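About Us
29th March
By Annatjie Makhubela
Filed under: Who We Are / Lessons Learned

Emdale: teaching robots to tidy up, with one notable interruption

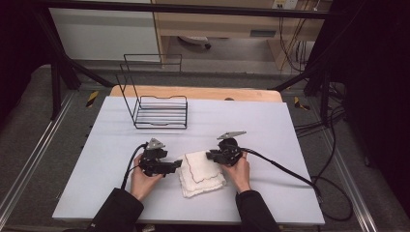 Emdale began with a laundry-folding arm that didn't care for people standing near it. We build training sets and control software for household robots, and most of our days go on chores: a person takes a gripper in each hand, closes in on a folded white cloth from both sides, and does the job over and over until the software has seen enough. Man-lok Peng and Wing-sze Tsao started the firm on the strength of that idea and a second-hand arm called Hemport, which could fold a towel in 16 moves and which we were all rather proud of.

Then came the April fault. On run 489 of a long unattended test, a cable that had been rubbing against the base gave up. Hemport lost track of its own elbow, decided it was somewhere else entirely, and swung out at full speed to correct the matter. It cleared a shelf, a kettle and most of a sandwich. Chia-jung Mak had been standing in that spot to change a battery and had stepped away to answer the door. The parcel was for next door.

The emergency stop worked very well once somebody reached it. It had been fitted on the far side of the arm, so reaching it meant going past the thing you wanted to stop. We had all signed off that drawing. Mine is the second signature.

We shut down and went back through 1,176 logged runs. The position signal had been dropping out for more than 100 of them, and the software had been politely filling in the gaps. It doesn't do that now. If the signal goes, the arm stops and sulks until a person comes to look at it.

Ngan-ling Chou joined us soon after to run safety, and she can halt any job here without giving a reason. She has used this on both founders. Stops are now in reach from every side, cables are checked before each session, and our controller, Ikenach, won't go above walking pace with anyone inside the line.

Hemport is retired and lives in reception, unplugged. Visitors are welcome by appointment. Please don't leave your lunch on it -- old habits.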